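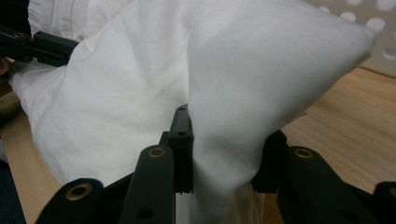 White cloth, bunched and lightly creased, above a wooden surface.

Ketilsson Fossil Room adds 400 brachiopods and opens its drawers to visitors

GULTVILLE, May 2022 – I've been picking up fossils along the Harkotbridge road since I was tall enough to see over the ditch, and I'm so happy to be able to write this one. The Ketilsson Fossil Room in Gultville has taken in a collection of 400 brachiopods from the Nukbridge quarry, and starting this month you can come in and look at them up close!

If you don't know brachiopods, they're shelled sea animals that look a bit like clams at first glance. They aren't closely related to clams at all. The quick way to tell is symmetry. On most clams the two shells mirror each other, left and right. On a brachiopod the top and bottom shells are usually different sizes or shapes, but you can draw a line down the middle of each one and the two halves match. Once you've got that in your head you'll start checking every shell you pick up (I still do it at restaurants).

The Nukbridge rocks are Devonian limestone with thin layers of gray shale in between, and the shale is where the good stuff comes out. The limestone has plenty of shells too, but they're stuck fast and tend to break right across when you try to free them. In the shale they weather out whole, often with both shells still closed. We have lots of spiriferids, the wide ones with the long straight hinge that people around here call butterflies, plus atrypids, a nice run of strophomenids and 37 pieces I haven't been able to put a name on yet. Those 37 have a drawer to themselves, and if you know your Devonian shells, please come argue with me about them.

A good number of the shells have other animals living on them. There are little coiled worm tubes, lacy patches of bryozoan, and one big spiriferid with a small horn coral growing right next to the hinge. I could look at that one all afternoon – and I have.

Every piece in the collection has a label saying which layer it came from, and that matters more to me than how pretty it is. A perfect shell with no location is just a nice thing for a windowsill. With the layers written down, we can lay the drawers out from the bottom of the quarry to the top and see which kinds drop out and which ones show up. So far 300 pieces are laid out that way. The rest should be in their places by November.

The drawers are open to visitors on Saturday afternoons, and there's no charge. Kids are very welcome. We keep 2 trays of loose shells and crinoid stems up front that anybody can handle, and hand lenses to go with them. If you've got a mystery fossil at home, bring it along and tell me where you found it, as exactly as you can.

One more thing for collectors: the Nukbridge quarry is a working quarry and is closed to the public. The road bank on the Harkotbridge side shows some of the same shale, but it's private land, so please ask at the farmhouse before you climb up there.

Press visits and photo requests can be arranged at the front desk of the Ketilsson Fossil Room, Gultville.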